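Folding lessons at the Homlow workshop

Since the last newsletter, many of you asked me how the cloth project is going. I am glad to say that we passed 1,773 recorded demonstrations this month. A demonstration is one attempt at a task, made by a person who steers the two arms from start to end. The learning system later studies all these attempts and tries to find what they have in common.

T-shirts are more difficult than I expected when I wrote the plan. A hard object keeps its shape when the gripper touches it, but a shirt changes with every pull. For this reason we ask each operator to begin from a slightly different position - a sleeve turned, a hem not straight - and to go slowly at the moment of the grasp. Roxana Salazar wrote the instructions for operators, and she also checks the recordings in the evening. If the gripper closes beside the cloth and the operator tries again, she keeps the recording and marks it. We want the system to see corrections too.

The mint-green cloth on the white surface, first with both arms and then close to the fingertips:
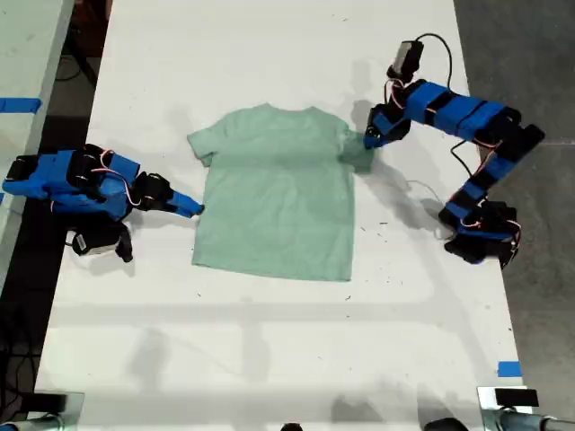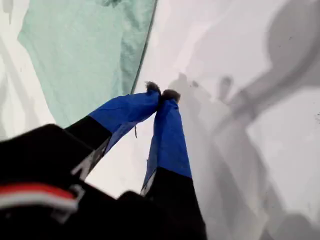
What we need next

Neville Blackburn will train the first policy on the shirts only. After that we would like 200 more demonstrations with towels, and we hope to finish them in April. We look for 2 new operators who can come to Homlow for one afternoon each week. You do not need to know programming, but you need patience, and your hands should be comfortable with small movements. The training takes 4 hours and Agathe Marty gives it.

If you have old T-shirts in plain colors, please bring them also. Shirts with large prints we cannot use for the moment, they will come in a later round.

Rostislav Mikuš

Contact the Homlow workshop | © Homlow newsletter, February 2023 | Back to top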